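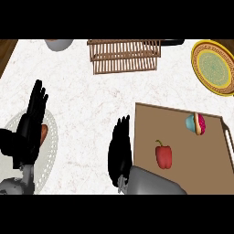 Kitchen counter task in our simulator, both hands over the near side.

1/ A small thread on what we changed in the planner in September. I write it mostly for Roman Kwiatkowski, who asked me in the corridor and got a very bad answer, but maybe it is useful for others who work with two arms and hands with many fingers.

2/ Our task looks easy on paper. The pepper and the cupcake are on the board at the right, the lace placemat is at the left, and the instruction is one sentence of plain language. The policy gives us targets for both wrists and all finger joints. Between the policy and the simulator sits Fulline, our own layer for smoothing and collision checks.

3/ The old Fulline checked each arm alone, then the two arms together, then the objects. Three passes, and each pass could move the target again. So a wrist target that was good after pass one could be inside the board after pass three. We saw fingers shaking close to objects and for a long time we blamed the policy. I apologise to the policy.

4/ Youssra Mahrous found it by replaying one episode with the policy output frozen. The same shaking was there. After this we stopped the training runs and opened the collision code.

5/ Now it is one pass. All the limits go into one small problem and we solve it once per control step. The control loop runs at 333 Hz, and for the moment the solver keeps up with it on the desktop machine. On the older laptop it does not — please do not try it there.

6/ The cupcake is harder for us than the pepper. It lies on its side, and our grasp sampler was written for things that stand up. Kerubo Masanja added sideways approaches, and the sampler now draws 2000 candidates per object where before it was 1000. Most are thrown away early by a cheap palm check, so the price is smaller than I feared.
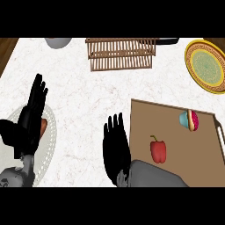

7/ Perception

The detector sees the board and the pepper well. What lies on the placemat is more difficult, as the left hand hides most of it from this view. We had a habit of deleting an object from the world model when its mask became too small. The planner then believed that the space was free, with the result you can imagine.

8/ Now a hidden object keeps its last good pose, and its safety margin grows slowly until it is seen again. Halina Rutkowska wanted the margin to grow faster. I wanted it slower. We have a parameter in the config file and we both change it.

9/ For testing we made 1566 starting layouts with different object poses, and every change in Fulline must run on all of them before merge. It takes a full night. If you push after 17:00, your result comes the next morning, so please be patient and do not restart the queue.

10/ Still open: contact between the fingertips and thin edges. The slats of the dish rack are the worst case I know. The collision shapes there are too thick and the planner refuses motions which look fine to me. Mirjam Groen is trying finer shapes, but the solver time goes up quickly.

11/ The replay tool with the frozen policy output is in the Wike repository, in the tools folder. The readme is short and I wrote it late in the evening. Corrections are welcome, also for the English.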